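Munshi Arm: Frequently Asked Questions

Munshi is a one-arm door opener being built in the shared workshop at Fillberg. Most of the questions below came in through the contact form or were asked at the bench on Thursday nights. Answers are by Asanka Mridha unless noted.

What is Munshi supposed to do?

Open an ordinary hinged door with a round knob, go through, and pull it shut. It is a single arm with a two-finger gripper, bolted to a wheeled base. The first two steps are far enough along to show people. Pulling the door shut is still on the list.

Why knobs and not lever handles?

The doors in the workshop have knobs. Levers are easier for a two-finger gripper, and the code for them is in the repository under "lever", but it hasn't been touched since November.

Do you practice on a real door?

We have one, a hollow-core door in a frame made from two-by-fours, screwed to a sheet of plywood so it won't tip. It gets used for final checks. Most of the work happens in simulation first, where the arm can miss the knob all night and not dent anything. The simulated doors vary in color, knob shape, backplate, and lighting, and the wrist camera view is what the controller gets.

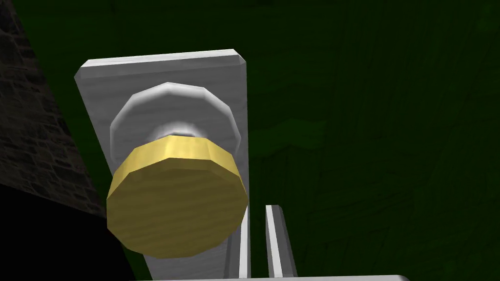

How many simulated doors are in the set?

The current set has 1228 doors. Of those, 805 are used for training and the rest are held back for testing. Please don't train on the held-back ones if you plan to post results on the workshop board, or the scores can't be compared.

Does the simulator need a good graphics card?

A mid-range gaming card from the last few years is fine. Without one you can still run the physics and skip the rendering, which is enough for testing the arm's motion but no use for anything that depends on the camera. The workshop PC by the lathe is set up for it and can be booked on the sheet.

What is Trokitside?

Trokitside is our name for the program that sits between the simulator and the arm. It takes the same commands in both cases. If something works in simulation and you want to try it on the hardware, you change one line in the settings file and restart it. Read the safety notes first.

What is the gripper made of?

Two printed fingers on a parallel slide, driven by one servo. The fingers are PETG. PLA ones softened when the base was left in a hot car. The pads are cut from bicycle inner tube and glued on with contact cement. Expect to replace the pads when they get shiny.

My gripper slips when it turns the knob. What should I check?

Look at the pads first. If they are clean and not worn, check that the wrist lines up with the center of the knob. A small offset makes the fingers walk off the rim as it turns. Only after that should you raise the grip force, and do it in small steps. The servo gets hot if it is held near its limit.

How many joints does the arm have?

6, not counting the gripper. The two nearest the base use the larger motors. The bracket files for those were changed last spring, so if you printed yours before then, print them again.

Can I build one at home?

You can. You need a printer with a bed big enough for the shoulder bracket, a drill, a soldering iron, and a table you can clamp to. The parts list and the bracket files are in the Ekent folder. Ekent is the home version, with a fixed clamp mount where the wheeled base would go. It runs the same software.

Is it safe to have around children?

Not while it is powered. The arm stops when the motor current goes over the limit, but it can still pinch before it does. Wire the stop button before you wire anything else, and mount it where you can reach it with the arm fully stretched out.

Can I come and see it?

The workshop is open to visitors on Thursday evenings from 6. Ring the bell at the side door, as the front one is locked after office hours. If you are bringing your own arm, send a note first so we can clear a bench.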